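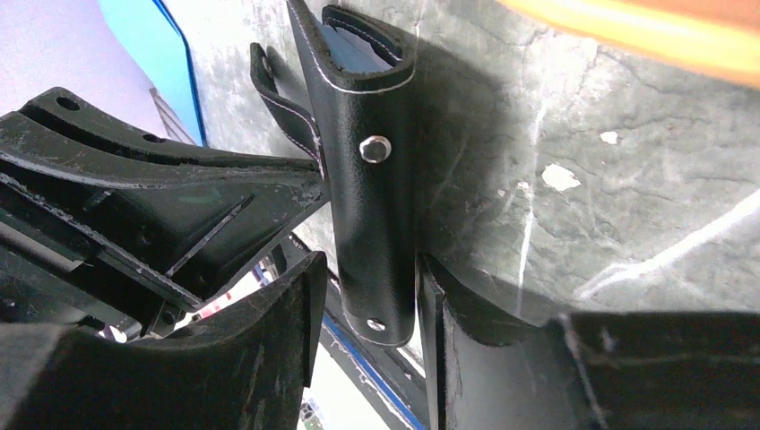 ## 4. Keeping the Gripper Fit for Leather

**Figure 3.** Wrist view of a folded black leather strap held in the gripper of the Pralten cell. The padded fingertips show wear, with a lighter gray edge on the left one. The upper end of the strap is open, and its lining can be seen inside the fold.

### 4.1 Why the pads get a section of their own

When we began planning this paper we expected to spend most of our pages on grasp selection, and it was only after going back through the cell's logbook that we saw how much of our working time had gone into the gripper itself. Readers who run a similar cell will probably not be surprised. Leather goods are kind to a robot in some ways (they are light, they forgive a millimeter or two of error, and they do not shatter when dropped), but a strap with a lined fold and metal hardware asks a good deal of the surfaces that hold it. Figure 3 shows the sort of piece we have in mind, with stitched edges, a domed silver rivet partway down, and a smaller rivet near the rounded end.

A domed rivet is a troublesome little thing. If the pad closes squarely on it, nearly all of the closing force goes through a spot the size of a shirt button, and the leather on either side is barely held at all. The strap can then pivot on the rivet during a move. For that reason the grasp planner in the Pralten cell treats each rivet as a keep-out zone and looks for a flat stretch of leather first. It does not always find one, of course, and short pieces leave it very little choice.

### 4.2 Inspection and pad replacement

Our routine is built around a block of 1000 grasps. At the end of each block the arm goes to its service pose, the gripper opens fully, and the operator wipes both pads with a lint-free cloth barely dampened with water. We tried a stronger cleaner early on and were sorry for it, as it left the pad faces slick for the rest of the afternoon.

After wiping, the operator looks along each pad from the side under a hand lamp. Rubbed edges are noted in the log but are not by themselves grounds for replacement. What we care about is the contact face, and a pad is changed when a fingernail catches in a groove there, or when a test strap slips during the pull check described below. Scuffs on the molded bracket are left alone — they have never affected a grasp, so far as we can tell, and we stopped writing them down.

The pull check uses a plain strap with no hardware. The gripper closes on it at the normal production setting, and a spring gauge is drawn downward by hand to 8 newtons and held for a slow breath. Any visible creep counts as a failure. It is a homely sort of test, and we did consider a fixture for it, but the operators had become so consistent by then that we let it be.

Pads are always replaced in pairs. In June we changed only the left one, thinking to save a part, and the new pad sat just proud enough of the old one that straps leaned to one side for the whole of the next block. The first pair fitted after that mistake passed its checks until grasp 851, when the operator stopped the cell early because a lined strap had started to twist on closing.

### 4.3 Zeroing after a change

A fresh pair of pads changes the closed position of the fingers, so the zero has to be set again before any leather is handled. We close the gripper slowly on nothing, read the position at first contact, and store that value as the new closed limit. Then we close on a 2 mm steel shim and confirm that the reported opening agrees with it. If it does not, the usual culprit is a crumb of old adhesive behind one of the pads, and we take the pad off again and scrape.

Halyna Sirko, who looked after the cell through most of the trials, added one more step that we have since adopted on the Lundel cell as well. She records a short wrist-camera clip of the fingers opening and closing with a known strap between them, and keeps it with the log entry. The clips have been a real comfort when something drifts, as we can lay an old one beside a new one and look for a change in how the leather settles between the pads. Two of the failures discussed in Section 5 were traced this way, both to a pad that had been seated slightly crooked on its finger.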